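Water firm to replace ageing main beneath Skurkau high street

Work to replace a cast-iron water main beneath the high street in Skurkau will begin in July, the supplier Horelon has confirmed. The scheme covers 1684 metres of pipe between the railway bridge and the junction with Folline Road, and will be carried out in sections so that the street can stay open in one direction for most of the period.

The existing main has a nominal bore of nine inches and was laid in several stages. Records for the oldest length, near the bridge, are incomplete, and trial holes dug in the spring found the pipe lying at a shallower depth than the drawings showed. Samples cut from the wall had lost up to a third of their thickness to corrosion on the outer face, where the pipe sits in clay. The inner face carried heavy scale, which reduces flow at times of high demand and can discolour the water when the direction of flow changes.

Horelon said that repairs to the main had become more frequent and that patching single joints was no longer a sound use of money. The replacement will be polyethylene pipe, supplied in straight lengths and joined by butt fusion at the surface before being drawn into place. Where the old main runs straight, the contractor, Kariuki, intends to burst it from within and pull the new pipe through behind the bursting head. Open trenches will be needed at bends, at valves and at each connection to a side street.

In total, 354 properties take their supply directly from the main. Each will have its connection moved to the new pipe, which involves a small excavation at the boundary and an interruption to supply of up to four hours. Written notice will be given two working days beforehand. Customers who depend on a constant supply for medical reasons are asked to register with the company before work starts, if they have not already done so.

During each section a temporary overland main will run along the kerb, covered by ramps at driveways and crossing points. Water from it may be warmer than usual in the early afternoon. The company advises running the kitchen tap until it is cool before drawing water for drinking, and washing fruit and salad in fresh water as normal. No boiling is required. The overland pipe will be chlorinated, flushed and sampled before any property is connected to it, and the same procedure will apply to the permanent main.

Pressure at the tap should change little for ground-floor premises. Flats above the shops, some of which have reported weak flow in the mornings, are expected to see an improvement once the last section is brought into use. Owners of older plumbing are advised to check that the internal stop tap turns freely. The company will not repair stop taps inside a property, but will replace any found to be defective at the boundary.

Lead service pipes form a separate part of the scheme. A survey identified 54 properties where the pipe between the main and the boundary is lead. These will be replaced at no charge to the customer. The section from the boundary to the building belongs to the owner, who may ask for it to be replaced at the same time on payment of the contractor's costs. Requests must be made before the relevant section starts.

Traffic will be controlled by temporary signals, with hours of work from 8 am to 5.30 pm on weekdays. There will be no work on Saturday, when the market is held, and trenches in the market area will be plated over the evening before. Bus stops within a working section will be suspended and replaced by temporary stops outside it. Access for emergency vehicles will be kept at all times.

Plans showing the order of the sections are on display at the library. The company will send more than 1000 letters to homes and businesses in the area, including those in side streets whose supply is not directly affected.

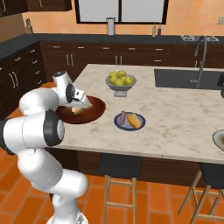

Apples in a bowl on a kitchen island. Advice on household water use during the works is included in the letters.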